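I lost most of an afternoon this month to one finger that wouldn't close properly, and I'm writing it up while I'm still cross enough to remember the details.

Some of you will know that I've been doing folding sessions at Ludilum since the spring. You hold a gripper in each hand, you pick up laundry with them, you put it down again in a nicer shape, and everything your hands do is logged so that an arm can have a go at it later. It's odd work and I like it a lot! You get surprisingly fussy about fabric. Crumpled striped things are my favourites, as the stripes tell you straight away when you've got a twist in them.

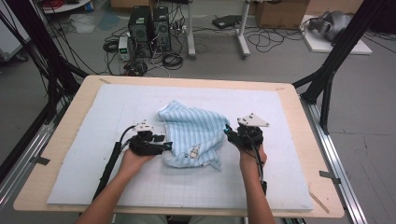

## Where it went wrong

The first 8 folds were fine. Then I started getting slips on the left – I'd squeeze, lift, and the corner would slide out and flop back on the board. I blamed my grip, then the fabric, then lunch. Christos Antoniadis, who looks after the Flumilell software and has far more patience than me, pulled up the log and asked why I was only ever half closing my left hand.

I wasn't. I was squeezing hard enough to make my thumb ache. But the log had the fingers stopping well short every time, and when I closed them slowly with no cloth in the way, I could feel a little catch near the end of the travel, like a drawer with a sock stuck behind it.

So there were two problems tangled together. The finger was binding, and the software had taken its zero while it was bound, so it believed "stuck" was "shut". Every reading after that was off by 4 millimetres. The nasty bit is that nothing complained. No warning, no red box, just a session full of tidy numbers that were wrong.

## What we did about it

Christos wanted to bin the session there and then. I wanted to save the early folds (my folds! my good folds!) and we argued about it over a packet of biscuits. In the end we kept the ones from before the first slip and dropped the other 12.

The fix itself was dull. Power off, pivot screw backed out a quarter turn, a wipe round the joint, close and open it by hand until the catch went, power on, zero again. I'd had that screw nipped up too tight in the morning because it felt wobbly to me, so yes, this one is mine. The Kawaguchi notes pinned up by the door even say not to do it.

We also tried the other pads Prindudix sent us, and I'm still not sold on them. They hold towelling well enough but they pick up fluff like nobody's business.

Towels are a good test after a repair, by the way. A thick hem needs a proper pinch, and if the fingers are stopping short you know about it on the first lift.

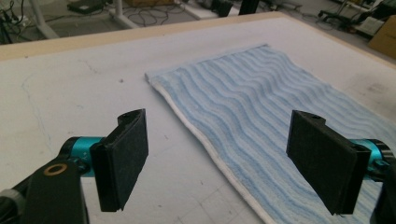 *Fingers open over the stripy towel, with the plain hem running between them.*

## For next time

I've added 2 checks to my own list. Close both grippers on nothing before each session and look at the reading, then close them on a strip of card and try to pull it out. If the card slides, stop and sort it. Christos is going to make Flumilell shout when the zero moves between sessions, which he reckons is a small job, and I've promised to stop fiddling with screws before I've had my tea.

He'd also like a log of who adjusted what and when. I said I'd think about where to hang the clipboard.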